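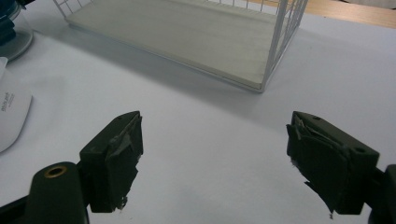 When a gripper starts dropping things

Posted 2026-01-06 in Workshop tips

The first sign of worn finger pads is usually a slow slip. A glass goes up straight and comes down tilted, or a spoon turns as you lift it. On our bench the Stomdale gripper let go of a full jar over a tile floor, and we spent an evening picking glass out from under the cabinets. The motor was fine. The tape on the fingers had given up.

Checking the pads

Turn the power off and take your hand away from the trigger before you touch the fingers. A small gripper can still pinch hard enough to break a nail.

Run a fingertip along the edges of the tape. Lifted corners, creases and dangling threads all mean it is time to change it. Press the middle of the pad and push sideways. If the tape slides on the plastic, the glue has gone soft and the pad will shift under load, even if the surface still feels grippy.

Look at the screws while you are there. A loose finger acts a lot like a bad pad, and we have changed tape twice when all it needed was a quarter turn.

Changing the tape

Peel off every old layer. Putting new tape over old is what got us into trouble – the bottom layer creeps and takes the rest with it. Wipe off the leftover glue with rubbing alcohol and let the plastic dry for 5 minutes. If the glue is stubborn, sand lightly with 80 grit and wipe again.

We use Lerken cloth tape. Cut it with scissors, not by hand. Torn ends fray first. Start on the outer side of the finger, pull it snug across the gripping face and finish on the outer side again, so no loose end sits where the fingers close. Two layers are plenty. Do both fingers on the same day or the grip will pull to one side.

Testing before you trust it

Close the fingers on something that can't break. Ours is a plastic bottle filled to 450 grams. Hold it a few inches over a folded towel for a slow count of 20, then tip it each way. Do that 6 times. If it slips once, start over.

Keep glass, knives and hot pans out of the gripper until it passes. If something does fall, let it go. Reaching in to catch it puts your fingers between the jaws.

We have checked the pads every Monday since September and write the tape changes on a card inside the drawer.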